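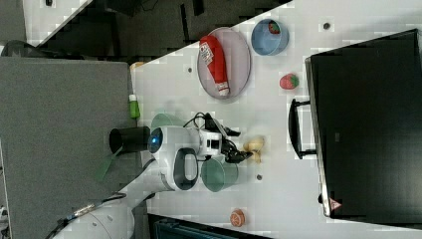
Clearing the table fast – my notes

Posted 05/03/2019

Quick ones today, dinner's in the oven. These all come from years of a table that collects everything by four o'clock.

Start with one plate. Anything that can tip or dribble goes on it – squeeze bottles, the syrup, whatever. Then the whole plate goes to the fridge or the counter in one trip. Wipe the caps first, warm damp cloth, or they glue themselves shut.

Squeeze bottles. Nearly empty? Lay it down on its side with the cap closed, then stand it cap down in a cup overnight. Gets the last spoonful out. Don't bother cutting the bottle open, I did that once and wore it.

Strawberries. Bowl, not the bare table. They stain a white top if you forget one and lean on it. Leave the green leaves on untill you eat them, rinse last minute.

Fresh pink stain – baking soda and a little water, leave it ten minutes, wipe. Old stain – same again, twice. No scouring pads on white!

Cups. Stack only if dry. Green ones hide tea rings, so look inside.

Small bottles live at the back, away from elbows. Tighten the lid before you move it, not after.

Crumbs last. Always last. I use the Tolov hand brush, the short one, and a old postcard for a dustpan.

More in June, mostly jars – send me yours if you have a good one for sticky labels.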